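Wie eine Zeitung mit Fehlern umgeht: Was ist eine Korrekturspalte?

Medienwissen für Kinder ab 9 Jahren

In einer Zeitung stehen jeden Tag viele tausend Wörter. Sie werden von Menschen geschrieben, geprüft und gesetzt. Dabei entstehen Fehler. Ein Name ist falsch geschrieben, eine Zahl stimmt nicht, ein Ort wurde verwechselt. Viele Zeitungen haben deshalb eine feste Stelle, an der sie solche Fehler berichtigen. Diese Stelle heißt Korrekturspalte.

Was ist ein Fehler und was ist eine Meinung?

Ein Fehler liegt vor, wenn eine Tatsache falsch wiedergegeben wurde. Tatsachen kann man überprüfen. Der Satz „Die Brücke in Brivow ist 218 Meter lang“ ist eine Tatsachenbehauptung. Man kann die Brücke messen. Der Satz „Die Brücke in Brivow ist hässlich“ ist eine Meinung. Man kann ihr zustimmen oder widersprechen, aber man kann sie nicht nachmessen. Eine Korrekturspalte berichtigt nur Tatsachen. Wer eine andere Meinung hat, kann einen Leserbrief schreiben.

Wie wird ein Fehler gefunden?

Oft melden sich Leserinnen und Leser. Sie schreiben eine E-Mail oder rufen in der Redaktion an. Manchmal bemerkt auch die Person den Fehler, die den Artikel geschrieben hat.

Der Clustviller Anzeiger führt über alle Hinweise eine Liste. Im vergangenen Jahr gingen dort 2.358 Hinweise ein. In 218 Fällen wurde eine Korrektur gedruckt. Die übrigen Hinweise betrafen Meinungen, waren doppelt oder ließen sich nicht bestätigen. 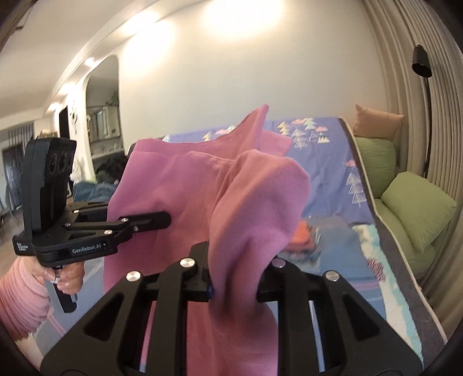
Nach dem Eingang wird jeder Hinweis geprüft. Die Redaktion schaut in die Notizen zum Artikel und fragt bei der Quelle nach. Eine Quelle ist die Person, das Amt oder das Dokument, von dem eine Information stammt. Erst wenn feststeht, was richtig ist, wird die Korrektur geschrieben. Eine falsche Korrektur müsste selbst wieder korrigiert werden. Auch das kommt vor.

Wie sieht eine Korrektur aus?

Eine Korrektur ist kurz. Sie nennt den Artikel, die falsche Angabe und die richtige Angabe. Im Clustviller Anzeiger stand im Februar folgender Text:

„Im Bericht über das Hallenbad in Nemcombe haben wir geschrieben, der Eintritt für Kinder koste 3 Euro. Richtig ist: Der Eintritt kostet 2 Euro.“

Die Korrekturen stehen beim Anzeiger immer samstags auf Seite 2. Ein fester Platz ist wichtig, damit man sie leicht findet.

Was passiert im Internet?

Eine gedruckte Zeitung kann man nicht mehr ändern. Ein Artikel im Internet lässt sich dagegen jederzeit bearbeiten. Gute Redaktionen ändern ihn nicht heimlich. Sie setzen unter den Text einen Hinweis, was geändert wurde und wann. Manche Redaktionen benutzen dafür ein Programm. Beim Anzeiger heißt es Cusi. Es speichert jede Fassung eines Artikels 30 Tage lang, sodass man ältere und neuere Fassungen vergleichen kann.

Ist eine Gegendarstellung dasselbe?

Nein. Eine Korrektur schreibt die Zeitung selbst. Eine Gegendarstellung schreibt die Person, über die berichtet wurde. Sie darf darin ihre eigene Sicht auf die Tatsachen darlegen. Die Zeitung muss den Text unter bestimmten Bedingungen abdrucken, auch wenn sie anderer Ansicht ist. Die Regeln dafür stehen in den Pressegesetzen der Bundesländer.

Wörter zum Nachschlagen

Redaktion: die Gruppe von Menschen, die eine Zeitung inhaltlich macht.
Quelle: Herkunft einer Information.
Fassung: der Stand eines Textes zu einem bestimmten Zeitpunkt.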